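January 4, 2023

Happy new year, everyone! I was going to do a proper look back at the year and then it was suddenly nearly teatime, I'd spent the whole day thinking about a table, and so that is what you're getting. Those of you who come for the baking, I'm sorry, there's a bit about flapjack further down.

So. The big table. If you've been reading since May you'll remember me going on and on about whether to buy a proper wooden one or get another of the wipe-clean white things like the last one, which had gone yellow at one end and had a chip in the corner that snagged every jumper I own. I wanted wood. Everyone I asked said don't get wood, you'll ruin it. Revathi said it, my mum said it, the man in the shop at Linthorpe more or less said it, while selling me one!

I got wood. It's that pale butcher-block sort, all streaky, and I love it to bits. I love that every bit of it is different. There's a part where the grain goes in dead straight little lines and then you move along and it's all wavy, like someone nudged it. I find little flecks I've never noticed before and I've had it for months. (I do realise how this sounds.)

But they were all right, I have sort of ruined it. Or marked it, anyway. There's a patch, a warm brownish blotchy one, and I've been blaming tea since the autumn. Then Anitha came for lunch between Christmas and New Year, ran her thumb over it and said it didn't feel like a stain at all, it felt like the wood was just like that. She did two years of evening classes in furniture repair so I do listen to her, even if what she mostly came home with was a stool that rocks. Now I can't decide. Did it arrive like that? I've been through all my old photos and in every single one there's a fruit bowl or a cat on the exact spot.

Anyway, tea or not, I thought new year, fresh start, let's look after the thing properly. What I've learned so far, mostly by doing it wrong:

- Crumbs first. I once oiled over flapjack crumbs and spent an evening picking oats out with a cocktail stick.
- Hardly any water. A damp cloth, wrung right out, and then a dry one straight after.
- Sand with the grain and go gently. I have a pack of the really fine paper and one sheet does the lot.
- Less oil than you think! Then leave it a while and wipe off everything that hasn't gone in, even when it feels like a waste.
- Hang the oily rags up outside, flat, till they've dried. Don't screw them up in the bin. They can get hot all by themselves and catch fire, which frightened the life out of me when I read it.

The oil I've been using is the Broveo one, in the tin that never opens without a screwdriver. Lakshmi swears by Cemance, which is a wax and smells nicer, but you have to buff it and my shoulder isn't what it was. I've got 19 different opinions on this in my inbox after the last post, thank you all, and I think I could have asked 3000 of you and still had it come out half and half. My neighbour's dad is 92 and says he's only ever used whatever was left in the chip pan. I'm not doing that.

The other thing I've been trying to sort out is what's allowed to live on the table, and what's allowed to be slid about on it. Pans no, obviously. Mugs on a mat. Anything with a rough bottom gets a felt pad stuck underneath. Soft stuff I've never worried about, grey fluffy bits and pieces can go wherever they like, although I did spend ages picking fuzz off the last coat because I was impatient and put things back before it had dried. So now soft things wait until the next day as well.

I took ages choosing which pictures to put up. The first has the blotchy patch in it, up towards the left, and a soft grey something with a blue-grey edge. The second shows the wood from a bit further back.

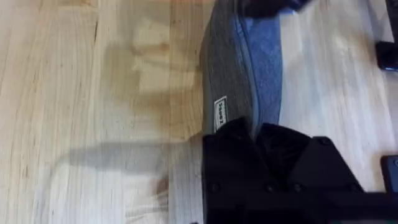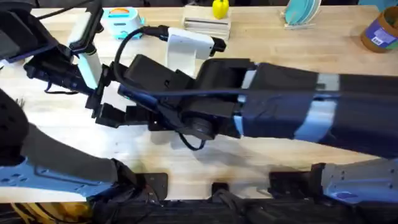
Tell me tea or tree, please. Moushumi has already voted tea, but she voted tea before I'd finished the question, and she's the one who gave me the leaky pot.

If it's tea I might have a go with the fine paper and see if it lifts. If it's the wood I'm leaving it well alone, and I'll feel quite fond of it I think. There's a small dark knot I've got very attached to already. Thenmozhi says you can bleach marks out with something from the chemist, but I'd be bound to end up with one white circle in the middle of everything and then I really would need a bigger fruit bowl.

Oh, and the flapjack! It was the Babaei recipe, the one with dates in from the back of the packet, and I gave it 5 minutes less than it says because my oven runs hot. Lovely and chewy in the middle. I cut it straight on the wood, with a bread knife, before anyone could stop me, and there is now a very thin line at the end where I sit. I'm going to sand that tomorrow if the rain holds off long enough to have the back door open.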